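Friday walk-round, sorting counter, Plestero
February
By Heidrun Bühler

I promised everyone at the Skorau site that these rounds would stay friendly, so please read my comments as coming from somebody who sorted returned toys by hand for 8 years and still reaches for the tray without thinking!

1. Emergency stop within reach of the person on shift: OK
Comment: Birthe Brynjólfsdóttir tried it from her stool and from standing. She would like the stool an inch or two lower, and so would I.

2. Tray lies flat in its working position, nothing wedged under it: OK
Comment: It does reach out over the sink, so keep the faucet off while the arm is running.

3. Mixed load suitable for the gripper (soft, hard, rough and smooth together): OK
Comment: Cloth, rope, shell and the blue bottle toy all on one tray, a fair test. Kilian Widmer used to do these by feel and now mostly watches, and he tells me the watching tires him more. I've asked for a swap every 20 minutes. 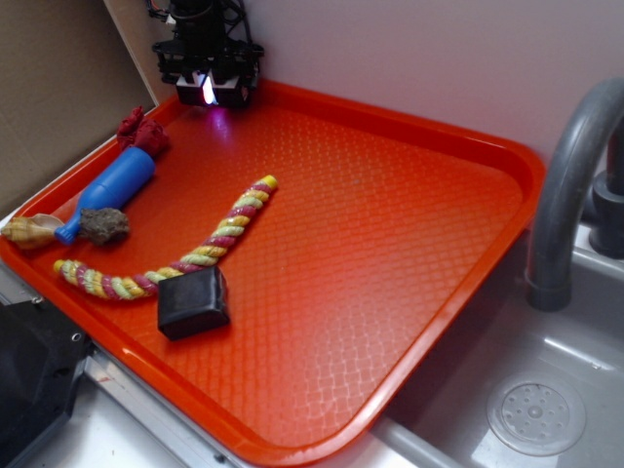

4. Hands-out rule understood by all: PARTLY
Comment: Two people told me they'd nudge a piece over if the arm was being slow. I understand it completely (I'd be tempted myself), but please pause first, then nudge.

5. Lighting comfortable for people as well as for the arm: OPEN
Comment: Mathias Wyss gets a headache by the end of the late shift and thinks it's the glare coming off the tray.
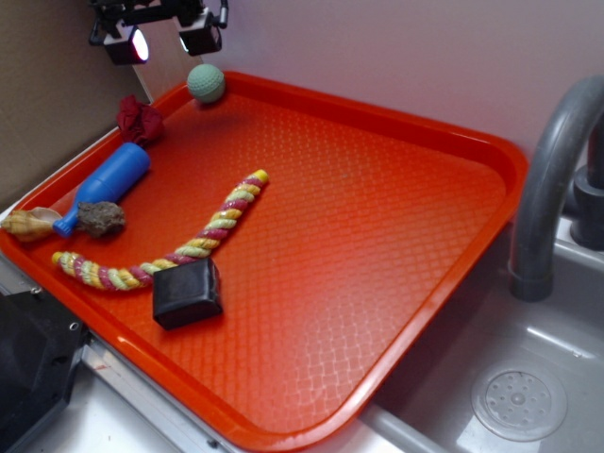
He has offered to try a duller tray for a week, and I've said yes. Kilian Gruber will note down any missed grips meanwhile, so we're fair to the machine too.

6. Time set aside for training: NOT OK
Comment: Only 7 of the team have had their half day. The rest are to be booked before the next round, please, and on paid time.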